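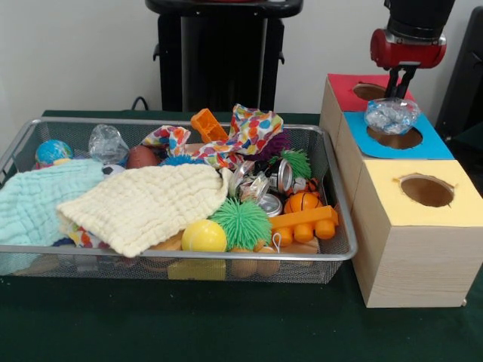 Photo: Udberg sorting bench, posted by mesh_basket

Is 124 demos enough, or am I kidding myself?

mesh_basket
Small sorting job, three boxes with red, blue and yellow tops, everything starts in one wire basket. I've recorded 124 demonstrations by teleop. The vendor notes for Kolenska say 50 per task is plenty for fine-tuning. I don't buy it. Balls and cans go well. Anything limp or see-through, like the plastic bag with foil in it, gets pinched at nothing or let go beside the hole. My lead wants 140 and then we stop. Is there any reason to think 16 more will fix this?

tallow_and_pine
No. I'd distrust any per-task number that doesn't say what the task was. Fifty pickups of one block on a bare table is a different job from digging through cloths and spiky balls.

Go through your 124 and write down which object was grabbed in each. When we did that with our Whitfield set, the operators had been taking the easy stuff off the top, and the bags showed up in 2 episodes. The total looked fine on the slide. If yours comes out like that, spend all 16 on bags and cloths, started from different spots, and keep the ones where the first grasp misses and the operator recovers. People love to delete those.

Also check where they let go. In your photo the bag is held by the neck right over the blue hole, so somebody knows how to do it. Does every operator grab it there? If half of them take it by the middle, the policy may well split the difference and close on air.

I still wouldn't promise that 140 gets you there. Hold back some bag episodes and test on those before anyone says the word "done".

rj_atow
just use Atow, it makes extra examples from the ones you have. worked for us

tallow_and_pine
Worked on what, though? Ours came back with rigid parts moved around and the bags looked like glass. I'd want to see it on something that crumples.

mesh_basket
Counted last night. Bags: 5. Cloths: 9. The rest is balls and cans. Going back to the lead with that in January.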